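Menodska 手さげ袋とラッピングの掲示板
トピック：お菓子の詰め合わせ、紙の手さげ袋に立てて入れる派いますか？

投稿者：エンダ・ドハティ
03/06/2020

はじめまして、ではないのですが久しぶりに自分でトピックを立てます！ 最近、紙の手さげ袋にスナック菓子を詰めて人に渡すのが楽しくて楽しくて、家にある袋という袋にお菓子を入れてみたくなっています。

きっかけは Brasirlow に引っ越した友人への差し入れです。箱だと大げさだし、ビニール袋だとさすがに味気ない。それで花柄の手さげに好きそうなものを何種類か入れて渡したら、袋の口からお菓子の頭がのぞいているのがものすごく可愛くて。中身より先に「この見た目なに！」と喜ばれました。それ以来、飽きもせず同じようなことをやっています。

で、皆さんに聞きたいのは入れ方なんです。袋菓子って、ふくらんでいるし、つるつるしているし、入れたつもりが底でべしゃっと寝てしまいますよね。私は断然、立てて入れたい。上から見たときに色が並ぶのが好きなんです。でも立てるとすぐ前に倒れてくるし、最後の一つがどうしても入らない。皆さんどうしていますか？ 順番とか、支えとか、なんでもいいので教えてください。

予算は一袋 1688 円で考えています（袋代込み）。細かい数字ですが、前に作ったときの合計がちょうどこれで、気に入っているのでそのままです。

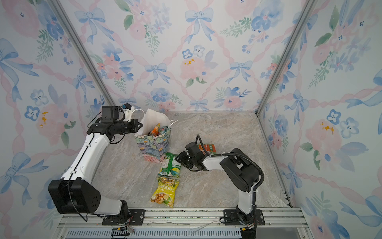
詰め始めるときにいちばん大事なのは、最初の二つだと思うんですよ。ここで口の高さが決まるので、背の高いものを先に入れてしまって、あとの小さいもので隙間を埋めていくと形になりやすい気がします。オレンジの袋と、青と緑とオレンジのにぎやかな袋が縁から顔を出している、このくらいの頭の出方が私の理想です！ 問題はまだ床に寝ている組で、黄色い袋に緑の大きな漢字が入ったのは絶対に正面を向けたいのに、あれを前に持ってくると後ろの二つが隠れてしまう。小さい箱は角があるから、逆に支えになってくれないかなと期待しています。どう思いますか？

返信 1
投稿者：リアム・ヘガティ

立てる派、ここにいます！ 同じことを考えている人がいて嬉しいです。

箱は支えになりますよ。私なら箱をいちばん先に、袋の底の片側に寄せて縦に置きます。それで壁ができるので、袋菓子をそこにもたれさせる。寄りかかるものがあるだけで、ずいぶん違います。

漢字の大きい黄色いやつ、いいですね。ああいう文字がどんと入った袋は、全部見えていなくても上の半分だけで十分かっこいい。むしろ半分隠れているほうが「何が入ってるんだろう」と引っぱり出したくなりませんか。なので私なら遠慮なく前に置いて、後ろの二つは一段高くします。底に紙をくしゃっと丸めたものを敷いて、その上に立たせるだけです。

花柄の袋も素敵です。青緑にピンクに黄色と色数が多いから、中身が派手でも負けないんですね。うちにあるのは無地の茶色ばかりで、お菓子が浮いて見えるんですよ。柄の袋、買いに行こうかな……

返信 2
投稿者：コナル・フェラン

水を差すようで悪いんですが、私は寝かせる派です。

理由は単純で、持って歩くからです。立てた袋菓子は、手に提げて十分も歩けば全部沈みます。家で写真に撮ったときの姿で相手に届いたことが、私は一度もありません。下に平たいものを寝かせて、上にも寝かせて、最後に一つだけ立てる。これなら崩れようがない。

それと、底に丸めた紙を敷くのは反対です。かさが増えて豪華に見えますが、受け取った側は「紙か……」となりますよ。私はなりました。甥からもらった袋の半分が紙でした。

返信 3
投稿者：エンダ・ドハティ

リアムさん、コナルさん、さっそくありがとうございます！！

箱を最初に、は目からうろこでした。私はずっと箱を最後に差し込んでいて、そのたびに隣の袋をぎゅうぎゅう押していたんです。順番が逆だったんですね。次は底に置いてみます。

コナルさんの「一度もありません」には笑ってしまいました。確かに持って歩くと沈みます。それは本当にそう。ただ私の場合、渡すのはたいてい家に来てくれた人なので、テーブルから玄関までの距離しか動かないんです。だから立っていてほしい気持ちが捨てきれない……。

甥御さんの袋の話、身に覚えがあるので反省します。丸めた紙は一つまでにします。

返信 4
投稿者：テオドロ・オチョア

面白い話をしていますね。私は Laskowska という小さな輸入食品店で、長いこと詰め合わせを担当しています。どちらの派にもそれぞれ分があると思うので、店でやっていることを書いておきます。

まず袋の口を広げること。これを面倒がる人が本当に多いです。新品の紙袋は折り目がついていて、底がきちんと開いていません。手を入れて、底の四隅を中から指で押し出してください。これだけで入る量が変わります。最後の一つが入らない、という悩みの半分はここで解決します。

次に、内側の薄紙。口から上に出している薄紙は、詰める前に外側へ軽く倒しておきます。立てたままだと、入れるたびにお菓子の角が引っかかって、紙ごと中へ引きずりこんでしまいます。全部入ったあとで起こして、指でつまんで形を作ればいい。しわは気にしない。しわがあるほうがふわっとします。

三つ目は持ち手。持ち手のひもは左右に開いておくこと。内側に落ちたままだと、後から入れるものの邪魔になるし、受け取った人が持ち上げたときに中身を引っかけて飛び出させます。うちの新人はみんな一回やります。

寝かせるか立てるかは、袋の奥行き次第です。奥行きの浅い袋は立てる。深い袋は、下を寝かせて上を立てる。それだけのことだと思っています。

返信 5
投稿者：リアム・ヘガティ

四隅を押し出す！ 今やってきました。家の袋で。全然違う！！ なんで今までやらなかったんだろう。底が三角に閉じたまま詰めていたんですね、私は。

返信 6
投稿者：エンダ・ドハティ

テオドロさん、神様のような書き込みをありがとうございます……！ 薄紙を先に倒すなんて考えたこともなくて、毎回中に巻きこんでは引っぱり出して、しまいに破っていました。

さっそく白い袋のほうでもやり直してみたので、経過を書きますね。こちらはベリー味で揃えようと思っていて、紫の包みが主役です。
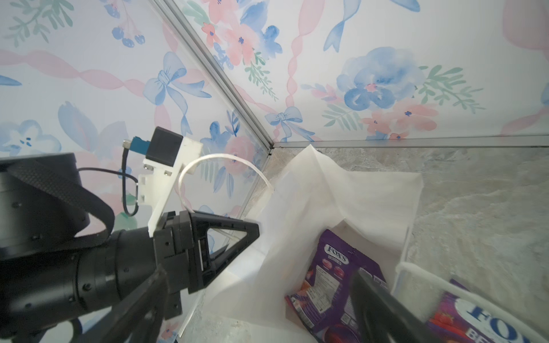
もう一つ悩んでいるのが、同じ味で揃えるか、いろいろ混ぜるか、という問題です。私はつい混ぜたくなるんですが、紫で統一したらそれはそれできれいで！ FOX'S の BERRIES って、紫の地に白い楕円で、赤い実の絵があって、白い袋に入れると色がぱっと映えるんですよ。花柄の袋だと柄に紛れてしまう気がして、これは白の袋が正解だと思っています。

ただ、中身が同じものばかりだと、もらった人が「一個でよくない？」となりそうで、そこが心配です。好きな味ならたくさんあったほうが嬉しい、という人もいますよね。皆さんはもらうならどっちですか？

返信 7
投稿者：セナン・ブロフィ

横から失礼します。もらう専門です。

同じ味でまったく構いません。むしろそのほうが「自分の好みを覚えていてくれた」という感じがして嬉しいです。いろいろ入った詰め合わせは、どうしても一つ二つ苦手なものが混ざっていて、それがいつまでも台所に残るんですよ。うちの棚に今も去年の 9 月にもらった何味かよくわからない豆菓子がいます。

あと白い袋いいですね。使い終わったあと、古新聞を入れるのに使えるので。

返信 8
投稿者：コナル・フェラン

セナンさんに賛成。揃えたほうがいい。

それに、同じ大きさの包みなら寝かせてきれいに重なります。と、どうしてもそこに話を戻しますが。白い袋は特に、横から中身の影がぼこぼこ透けることがあるので、重ねてまっすぐにしたほうが見栄えもいいはずです。

返信 9
投稿者：リアム・ヘガティ

えー、私は混ぜてほしいです！ 何が出てくるかわからない楽しさがあるじゃないですか。知らない国のお菓子とか、読めない文字の袋とか、そういうのが一つ入っているだけでわくわくします。最初の花柄の袋が好きなのもそこなんです。

セナンさんの豆菓子、私がいただきたいくらいです（去年の 9 月のものは遠慮しますが）。

返信 10
投稿者：テオドロ・オチョア

店では、混ぜる場合でも色は二系統までにしています。味はばらばらで構いません。緑と黄色、赤とオレンジ、といった具合に、袋の口から見えるところだけ揃える。中のほうに沈むものは何色でもいいんです。

エンダさんの花柄の袋は色数が多いので、口から出すものは一つか二つに絞ったほうがきれいかもしれません。柄と中身が両方しゃべると、ちょっとにぎやかすぎることがあります。まあ、にぎやかなのが好きなら、それでいいんですけれども。

ひもの話をもう一つ。ねじった紙のひもは、見た目がいい反面、重いものに弱いです。瓶やジャムを入れるなら布ひもの袋にしてください。スナックだけなら紙ひもで何も心配いりません。

返信 11
投稿者：エンダ・ドハティ

皆さんの意見がきれいに割れて、読んでいてにやにやしています。こういうのが聞きたかったんです！

テオドロさんの「柄と中身が両方しゃべる」、うわあ、となりました。最初の袋はまさに全員がしゃべっていました。なので口から出すものを一つに絞って、奥行きも確かめて、四隅も押して、もう一度。 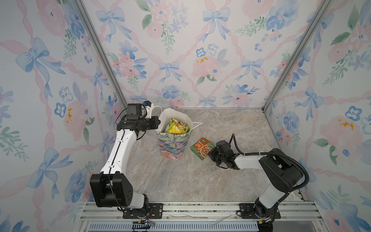
立てるのを一つだけにすると、倒れる心配がこんなに減るものなんですね。今までの苦労はなんだったのか！ しかも黙って一つだけ立っていると、そこに目がいくんです。黄色に緑と赤の印刷が入った袋の、上のくしゃっとしたところが縁からちょこんと出ているだけで、もう十分に贈り物の顔をしています。横に寝ている緑とオレンジの袋はオレンジ色のソースがかかった料理の絵がついていて、お菓子というよりごはんのお供の雰囲気なので、これを一緒に入れるかどうかで一晩悩めます。青いリボンとピンクのばらの壁紙の前に置くと、袋の花柄と妙に仲が良くて、それも気に入っています。

で、コナルさんに歩み寄って、底のほうは寝かせようかと思います。下は寝かせる、上は一つだけ立てる。どうでしょう！

返信 12
投稿者：コナル・フェラン

それはもう、私が最初に書いたやり方そのものです。

でもきれいですよ。悔しいですが、立っているほうが確かに目をひく。黄色は正解だと思います。ごはんのお供は入れない、に一票。お菓子の袋を開けて、おかずが出てきたら私は戸惑います。

返信 13
投稿者：セナン・ブロフィ

私は入れる、に一票。甘いもの、しょっぱいもの、ときて、最後に夕飯になるものが出てきたら最高じゃないですか。もらう専門の意見として重く受け止めてください。

返信 14
投稿者：リアム・ヘガティ

セナンさんに一票！ 入れましょう。

それと壁紙いいですね。リボンが斜めに格子になっているやつ、祖母の家の寝室にああいう感じのがありました。袋も花、後ろも花で、普通なら喧嘩しそうなのに、薄い色の壁紙だから袋のほうがちゃんと前に出ています。

ところで、花柄の袋はどこで買っていますか？ 近所の文具店を見てきたんですが、誕生日用の風船柄しかなくて、大人に渡すのにはちょっと。

返信 15
投稿者：エンダ・ドハティ

袋は Tister というお店のまとめ買いです。11 枚セットという中途半端な数で売っていて、どうして 10 枚でも 12 枚でもないのか謎なんですが、一枚失敗しても惜しくないのでありがたいです。お値段は送料込みで 2617 円でした。柄は選べなくて、届くまでのお楽しみ。私は一度、魚の柄が入っていたことがあります。それはそれで、釣り好きの叔父にぴったりでした！

ごはんのお供は、今のところ一対二で「入れる」が優勢ですね。テオドロさんはどちらですか？

返信 16
投稿者：テオドロ・オチョア

入れるなら底に、絵のある面を上にして寝かせておいてください。全部取り出した最後に、料理の絵と目が合うようにします。うちの店では、軽いものの下に平たい袋を敷くときはたいていそうしています。平たい袋は底の土台にもなりますから、コナルさんも納得されるのでは。

ただ、レトルトのように中身が液体のものは、角のある箱と隣り合わせにしないこと。昔それで一つ、カレーの香りの袋を作ってしまいました。

返信 17
投稿者：コナル・フェラン

土台になるなら認めます。

返信 18
投稿者：エンダ・ドハティ

認めていただきました！！ では底に寝かせます。箱は反対側の隅、リアムさん式で縦に。黄色は真ん中より少し後ろに立てて、薄紙は最後に起こす。メモして袋のそばに貼っておきます。

次は白い袋の紫をどう積むかで、またここに相談に来ると思います。寝かせるか立てるか、その話はコナルさんが準備して待っていてください。

返信 19
投稿者：リアム・ヘガティ

魚の柄の袋が気になって、11 枚セットを注文してしまいました。届いたら柄を報告します！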